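Finished Knitwear Inspection Checklist, Hand-Knit Hats and Mittens
Tanoli Yarn Room, April intake
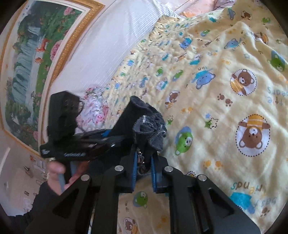 Complete one sheet per lot. Mark each line OK, REWORK or REJECT. Comments go under the line they refer to.

Lot: 337
Pattern: Kurkano mitten, adult medium
Yarn: Trasotgate worsted, dye lot 2814
Inspected by: Domnica Furtună

1. Gauge, measured flat over 4 inches after blocking
OK
Left and right hands agree. Measure at the palm. The thumb gusset distorts the reading.

2. Pair length, cuff edge to tip
REWORK
One pair differs by 3/8 inch. Limit is 1/4 inch. Reblock the shorter mitten and measure again before any reknitting.

3. Cast-on edge stretches over the hand gauge without popping
OK

4. Thumb join, no holes at the pickup
REWORK
Gaps at the inner corner on 2 pairs. Close with the tail from the wrong side. Do not add new yarn at this point.

5. Ends woven in at least 2 inches and trimmed
OK
Several tails run in one direction only. Accepted for this lot. Reverse direction once on future lots.

6. Dropped, split or twisted stitches
OK
One split stitch on a palm, caught and secured.

7. Color transfer, white cloth rubbed 14 strokes, dry then damp
OK dry. Damp: faint mark, within the limit on the shade card.

8. Pins, stitch markers and needle tips removed
OK
Pass the magnet inside each thumb as well as the hand. Plastic markers do not respond to the magnet and must be felt for.

9. Lining, where fitted, lies flat and is tacked at the tip
N/A, unlined pattern

10. Mitten cord, children's sizes
N/A
Line stays on the sheet for mixed lots. Breakaway clip required on all cords.

11. Care label sewn at the inside cuff, fiber content matches the yarn band
REJECT, labels only
Labels read hand wash, yarn band reads dry clean. Remove and replace before release.

Disposition: HOLD. Recheck lines 2, 4 and 11. Remaining lines need not be repeated unless the mittens are washed again.

Next in queue: Wilier earflap hat, same yarn. Use the hat sheet for crown closure and tie strength.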